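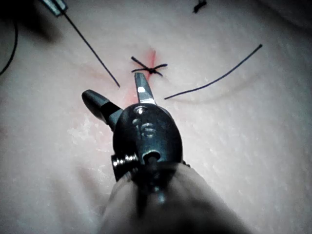
Gruber's comment on the draft protocol was that we should stop scoring the knots by eye and start pulling them, and that anything we say about knot security before then is an opinion. Fair. The rest of the comment was about thread waste, on which more below.

Saturday, January 23, 2021. Bench log, suture pads.

Pads. Current batch is the pale one from Gudden. It holds an edge better than the July batch, which tore at the bite whenever the second throw was drawn down hard. The surface is still too slick out of the bag. A wipe with a damp cloth and a short rest under a paper towel takes most of that off. Do not use the powder again. It gets into the incision line and the thread drags.

Pads go back in the drawer flat, incision side up. Two of them were stored folded over the holidays and now have a set in them, so the edges gape before anybody has put a needle in. I have marked those for needle-driving practice only.

Thread. Staying with dark thread on the pale pads. The undyed spool is stronger on paper but the crossing of the throws is hard to read against the surface, and checking that crossing is half the reason for doing the exercise. Spool label should say when it was opened. At present it says "Saltine", the project name, and nothing else.

On waste: Gruber wants tails cut short and the remainder reused. I tried this. A reused length has kinks where the jaws gripped it, and the kinks end up in the loop at the worst moment. My preference is to cut longer to begin with, tie several knots off one length, and throw out the last piece. Loose lengths come off the pad before the next knot is started. They get caught under the new loop and then the trimming goes wrong.

Knots. Standard is a square knot, one extra throw, tails trimmed even. Faults seen today, in no particular order:

First throw loosens while the second is being formed. Usual cause is lifting the thread away from the pad between throws. Keep tension low and level.

Second throw laid in the same direction as the first. Gives a granny, which looks acceptable from the side and slides when pulled.

Tails cut too close. Anything under 2 mm I am now counting as a fail – the trimmed end works back into the knot as soon as the pad is flexed.

Edges bunched. Knot drawn down past the point where the two sides meet. The pad shows a ridge and the next stitch sits crooked.

Pull test. Plan is a hook under the loop, a spring scale, and a slow draw until the knot slips or the pad gives. The scale from the Rurdale stockroom reads in 100 g steps, too coarse for this. I have asked for the finer one. Eight knots per session seems workable, roughly an hour including setup, if the pads are cut and pinned beforehand.

Open points: whether to pull across the incision or along it (across, I think, but the protocol does not say), and whether a pad that tears before the knot slips counts as a pass or gets thrown out. I would record it separately.

To do: relabel spool, flatten the folded pads under the steel plate, cut new strips, chase the scale.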